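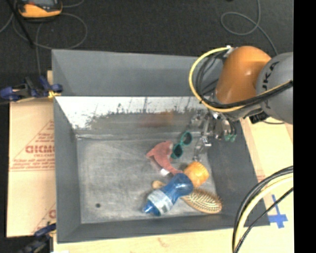
Why does my grasp success drop when objects touch the bin wall?

Asked April 17, 2025

I'm trying to reproduce the bin picking result from the Cliswood paper. Same idea as theirs: mixed household objects in a metal bin, one arm, a grasp network trained on self-labeled attempts. I have 1,378 labeled attempts so far, using 30 objects (sunglasses, a hairbrush, plastic bottles and so on).

In the middle of the bin I get numbers close to the paper. When an object is near a side wall, or lying across another one like the bottle over the brush, success falls to 22 percent. The paper reports one overall number and doesn't split it by position. Is this a data problem or should I change the gripper approach angle?

3 answers

Answer 1 (accepted)

Probably both, but check the data first. Plot where your attempts landed. If you sample grasp points evenly over the bin, only a small share end up close to a wall, and a lot of those get thrown out by the collision check before they are ever tried. So the network has few wall examples, and the ones it has are the easy ones.

We had this with Gerberg. We logged the rejected grasps separately and found the margin in the collision check was set too wide. After we cut it to 11 mm and collected a second set with objects pushed toward the sides on purpose, the gap was nearly gone. Sloping walls make it worse if your model of the bin has straight ones, so measure yours.

For the overlapping objects, decide what counts as success. If you go for the brush and lift the bottle, some people score that as a pick and some don't. I think the paper scores it as a pick. That alone could explain part of your difference.

Answer 2

What depth camera? Shiny metal gives bad depth. Ours had holes all along the back wall. Try matte spray or tape.

Answer 3

I would not touch the approach angle until you have the split by position. Run the same object in the same pose at the center and then at the wall, with everything else out of the bin. Saengthong has a script for this in the tools folder, though it hasn't been updated since August and you will have to fix the paths.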